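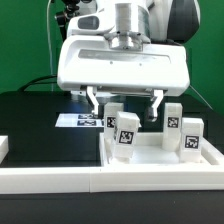 Plutness Tray and Block Set in use on a black bench top, with the marker card behind the tray.

Plutness Tray and Block Set
For tabletop arms with a two-finger gripper
Made in the Quinlan shared workshop. Sold as a finished set, as a parts pack, or as plans only.

Overview

The Plutness set is a small pick-and-place rig for people who have an arm at home or share one in a workshop and want something for it to do. You get a low-walled tray, blocks with square printed markers on them, a flat marker card, and a front rail for the bench. The blocks come out of the tray, get turned or moved by the arm, and go back in.

We built the first one for our own bench. Foam cubes were too light and slid away from the fingers. Wooden toy blocks were fine to grip but the camera had no way to tell one from another. We wanted parts that were all one color, easy to reprint after a crash, and marked so the software could find them from more than one side.

The plans have been through several changes. The version on this page is the May revision, and all orders now ship with it.

What is in the finished set

Tray, one piece, with raised walls and a socket in the floor
Tagged blocks, set of four
Marker card, flat, two markers
Front rail, two sections with joining strip
Spare marker sheet, self-stick
Double-sided tape, enough for the tray and the rail
Printed setup sheet

The parts pack has everything above except the tape and the setup sheet, with the markers left off the blocks so you can use your own. The plans are a download with print files for the tray, blocks and rail, plus the marker sheet as a page you can print on any laser printer.

The arm, gripper, camera and bench top are not included in any version.

The tray

The tray is a plain rectangle. Its walls are low enough for the fingers to reach a block from above and high enough to stop a dropped block from rolling across the bench. The base is flat underneath and takes tape well. If your bench is shared and has to be cleared at night, use the removable tape and mark the corners of the tray on the bench with a paint pen, so it goes back in the same spot the next day.

Early trays had square inside corners. Those were hard to clean and the walls tended to split there when an arm pushed a block into them. The corners are thicker now. If you printed the older file, you can keep using it, but check the corners for cracks before a long session.

The socket stands up from the floor of the tray. It is short and round, and it takes the peg on the end of a block. The fit is loose on purpose. Printers vary, and so do grippers, and a tight fit made the whole thing a test of how well you had tuned your printer. If you want it tighter, the plans have a second socket file with a smaller bore.

The blocks

Each block has a square marker on its face, and some have another on the side. The shapes are not all the same. Some are tall and narrow, some are shorter and wide. We did this so that one set of grip settings will not work for every block. You have to read the marker, look up the shape, and set the finger opening to match.

Blocks are printed upright with thin walls. Light comes through them a little, and you will be able to see the layer lines. Neither one bothers the camera. We tried sanding and filling a set and found no difference in how often the markers were read, so we stopped doing it.

A block can lean against its neighbor or against the tray wall and still be picked up. Leaning blocks are worth practicing with. An arm that only works when everything stands straight will stop the first time something gets bumped, and in a shared room things get bumped often.
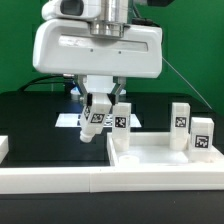

Turning a block partway before placing it is harder on the grip than lifting it straight up. The weight shifts to one side of the finger pads, and if the pads are worn or dusty the block will start to swing. Wipe the pads before each session with a damp cloth. If the block still swings, close the fingers a little more, and lower the speed for the turn only. Slowing down the whole routine is not needed.

When you bring a peg down to the socket, stop above it first and let the arm settle. Then go down slowly. If your arm can report finger or motor load, set a low limit for this part so that it backs off when the peg lands on the rim. If it cannot, leave the tray on removable tape, which gives way before the peg does.

Markers and the marker card

The markers are ordinary black-and-white squares, the kind that most free vision software can read. The plans list which number goes on which block. If you replace one, keep the white border around it. People trim the border off to make the marker fit and then write to us that it does not read.

The flat card goes on the bench behind the tray. It gives the camera a fixed point that does not move when the blocks do. Tape it on all edges. A curled card will throw your positions off, and the error is easy to blame on the arm.

A glossy bench top will reflect your lights. Ours does. It has not caused trouble with the markers on the blocks, but a bright spot on the card will hide part of it. Move the lamp to the side until the bright spot is off the card, or print the card on matte paper.

The front rail

The rail runs along the front edge of the bench. It keeps blocks from going onto the floor and gives you something straight to line the tray up against. It comes in two sections so that it will fit on a normal home printer and in a normal box. The seam shows. Put the joining strip on the back and press the sections together before you tape them down.

Do not use the rail as a hard stop for the arm. It is held with tape and will come off.

Setting up

1. Clean the bench and let it dry.
2. Join the rail and tape it along the front edge.
3. Set the tray where the gripper can reach all of it with the fingers pointing down. Check the corners by hand, with the arm at low speed, before you tape it.
4. Tape the marker card down behind the tray, in view of the camera.
5. Tie back any cables that hang near the gripper. Move the arm through its full reach and watch them as it goes.
6. Put one block in the tray and run a pick. Add the others after that works.

A plain backdrop helps. We use green. Any flat color that is not black or white will do, and a bed sheet is good enough.

Specifications

Payload needed at the gripper: 300 g or more
Gripper type: two fingers, parallel closing
Finger pads: rubber or similar, replaceable
Marker type: square, black on white
Layer height used for the shop sets: 0.2 mm
Assembly time for the finished set: one evening
Power: none

Wear and replacement parts

Our bench set has been through 2,000 picks. The tray is the original. Two of the blocks have been reprinted, one after a bad drop and one after the peg wore down. The stickers last until someone picks at them with a fingernail, and in our workshop that does not take long.

Single blocks can be ordered from us or printed from the plans. Trays and rails are also sold one at a time. If you reprint a block in a different plastic, weigh it against an old one first. A heavier block needs a firmer grip.

Works with

We have used the set with the Tekano gripper housing and with the Premance finger kit. Both open wide enough for the wider block. The Premance pads are softer and hold better on a turn, but they pick up dust quickly. Other two-finger grippers should work if they meet the payload figure above. Suction grippers will lift the blocks by the wide face, though the markers tend to get pulled off over time, so we do not list them as supported.

If you have a gripper that is not on this list and want to know whether it will fit, send us the opening width and the length of the fingers below the housing. That is all we need to check.

Safety

Keep hands out of the tray while the arm is powered. Reset the blocks with the arm parked and the stop button pressed. In a shared shop, put the stop button where a person standing at the front of the bench can reach it without leaning over the rail. The blocks have small pegs that can snap off, so keep them away from young children.

Ordering

Finished sets are made in small batches and go out in 7 days. Parts packs ship sooner when we have blocks in the bin. Pickup from the Quinlan workshop is free during open bench hours, from 6 p.m. until closing. Bring the order number with you.

Returns are accepted on unused sets. Used blocks and trays cannot be returned, but if a part arrives cracked or warped, send us a photo and we will print another one.

Buyers of the finished set or the parts pack get the plans at no charge. Changes to the files are listed in the text file that comes with the download.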